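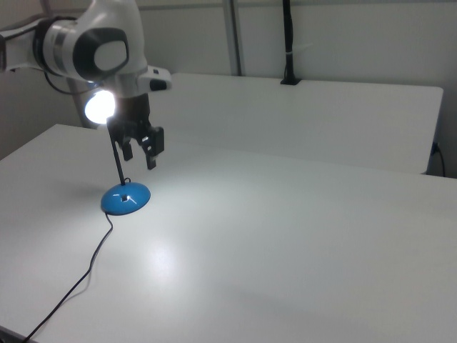

Der Preis der Brotdose

Warum Schulessen auf dem Land wieder zur Streitfrage wird - und was ein kleiner Ort daraus macht

8.5.20

Namham, kurz nach elf. Die Küche der Grundschule riecht nach Zwiebeln, die Durchreiche ist oben, dahinter dampft es. Linseneintopf. Dazu Brot, dazu Apfelmus, wer will. Geplant waren einmal 260 Portionen am Tag, für Grundschule und Kindergarten zusammen. Davon ist man gerade weit entfernt. Notbetreuung, halbe Gruppen, Essen in Schichten. Gekocht wird trotzdem.

Dass hier überhaupt noch jemand am Herd steht, ist keine Selbstverständlichkeit. Vor vier Jahren war die Küche so gut wie abgewickelt. Der Herd alt, die Lüftung noch älter, die Köchin kurz vor der Rente. Das Angebot vom Großküchenbetrieb Stulier lag schon auf dem Tisch: Anlieferung in Warmhalteboxen, täglich um halb zwölf, zwei Gerichte zur Wahl. Billiger, sauber kalkuliert, kein Ärger mit Personal. Viele Gemeinden im Umkreis haben damals unterschrieben. Namham fast auch.

Dann kamen die Eltern. Erst drei, vier in der Sprechstunde, dann eine volle Turnhalle. Ein Abend im Juni, alle Fenster offen, draußen Gewitter, drinnen auch. Die einen wollten nicht mehr zahlen. Die anderen wollten nicht, dass Kartoffeln zwei Stunden in einer Kiste stehen. Eine Mutter hatte eine Portion Testessen mitgebracht, im Schraubglas, und stellte sie wortlos vor den Bürgermeister. Davon wird im Ort bis heute geredet, öfter als vom Beschluss selber.

Der fiel knapp aus. Die Küche bleibt, vorerst. Der Umbau sollte die Gemeinde eine Summe kosten, für die man auch die halbe Ortsstraße hätte teeren können, so hieß es jedenfalls am Stammtisch. Der Herd kam gebraucht, die Lüftung neu, der Rest nach und nach.

Was kostet ein Mittagessen? Die Frage klingt einfach. Ist sie nicht. Rechnet man nur die Ware, kommt man auf einen Betrag, bei dem jeder nickt. Rechnet man Lohn dazu, Strom, Spülmaschine, Vertretung, Müll, dann nickt keiner mehr. Und die Zahlen sind von Ort zu Ort kaum vergleichbar, weil jeder etwas anderes hineinpackt. In Pilteson, zwölf Kilometer weiter, steht der Hausmeister nicht in der Kalkulation, obwohl er jeden Mittag die Wagen schiebt. In Namham steht er drin. Auf dem Papier ist Pilteson damit günstiger, in der Wirklichkeit vermutlich nicht.

Die Eltern zahlen in Namham vier Euro pro Essen. Den Rest legt die Gemeinde drauf. Wieviel das am Ende des Jahres ist, wird in jeder Haushaltssitzung neu verhandelt, und jedes Mal sitzt jemand da und sagt, zu seiner Zeit habe es ein Pausenbrot getan.

Stimmt ja auch. Das Pausenbrot. Generationen sind damit groß geworden, Graubrot, Leberwurst, ein Apfel mit braunen Stellen. Mittags ging man heim. Nur ist mittags heute bei vielen niemand daheim. Ganztag heißt Ganztag, und wer von acht bis vier in der Schule sitzt, braucht dazwischen etwas Warmes. Darüber streitet in der Sache kaum noch jemand. Gestritten wird ums Wie.

Hofladen Hinrichs liefert das Gemüse. Montiert ist das Schild noch über der alten Scheune, verkauft wird längst nebenan. Möhren, Lauch, Sellerie, im Winter Kohl bis zum Abwinken. Krumme Ware, die der Großhandel nicht nimmt, in der Suppe merkt das kein Mensch. Für den Hof ist die Schule ein kleiner Kunde, aber ein verlässlicher. War sie zumindest, bis im März alles zu war. Zwei Wochen lang gingen die Möhren an Nachbarn, der Rest ans Vieh. Dann kam die Idee mit der Abholung: Essen im mitgebrachten Topf, durchs Küchenfenster, für Familien, die daheim festsitzen. Anmeldung per Zettel oder Telefon. Manche holen für die Oma gleich mit.

Ein Provisorium, klar. Aber eins, das in der Küche gut ankommt. Plötzlich sieht man, wer da eigentlich isst. Väter, die sonst nie in der Schule waren, fragen am Fenster nach dem Rezept für die Linsen. (Essig, ganz zum Schluss. Und eine Spur Zucker.) Bei den Kindern selbst sind die Linsen übrigens umstritten. Beliebt: Milchreis, Nudeln, alles mit roter Soße. Unbeliebt: Pilze, immer. Dazwischen liegt die Arbeit. Blumenkohl geht, wenn er geröstet ist und nicht gekocht. Fisch geht, wenn er nicht nach Fisch aussieht. Spinat geht nur mit Ei, warum auch immer.

Der Speiseplan hängt vier Wochen im Voraus aus, und es wird gestrichen, ergänzt, kommentiert. Auf dem letzten stand neben dem Grünkernküchlein in Kinderschrift ein einziges Wort: nein. Es gab sie trotzdem. Die Hälfte ging zurück, die Woche drauf etwas weniger. So läuft das, sagt man in der Küche. Man muss Sachen öfter hinstellen, nicht drüber reden, selber mitessen. Die Lehrkräfte essen mit, das ist Vereinbarung, auch wenn einige lieber in Ruhe einen Kaffee trinken würden.

Bleibt das Geld. Die nächste Anschaffung steht an, ein neuer Kühlraum, der jetzige brummt so laut, daß man ihn noch im Musikzimmer hört. 933 Euro hat allein die letzte Reparatur gekostet. Und die Steuern brechen gerade weg, hier wie überall, da wird im Herbst jede Zeile im Haushalt zweimal angeschaut. Das alte Angebot liegt noch im Ordner. Es gibt Leute im Gemeinderat, die es gern wieder herausholen würden, und sie haben Argumente. Anderswo kommt das Essen seit Jahren im Lieferwagen und kein Kind ist davon krank geworden.

In Pilteson denkt man inzwischen in die andere Richtung. Dort war im Winter eine Abordnung zu Besuch in Namham, hat probiert, Schränke aufgemacht, nach dem Wasserverbrauch gefragt. Eine gemeinsame Küche für beide Orte, das wäre so eine Möglichkeit, 400 Portionen vielleicht, ein Koch mehr, ein Fahrzeug. Dann müsste eine Seite wieder Warmhalteboxen akzeptieren. Welche, ist offen. Beschlossen ist nichts, und solange keine Sitzungen in voller Runde stattfinden, wird auch nichts beschloßen.

Viertel vor zwölf, die erste Schicht kommt. Hände waschen, Abstand, jedes Kind an einem eigenen Tisch. Ungewohnt still. Der Eintopf ist heiß, das Brot von gestern, geröstet. Am Küchenfenster warten schon zwei mit Töpfen. Morgen gibt es Milchreis.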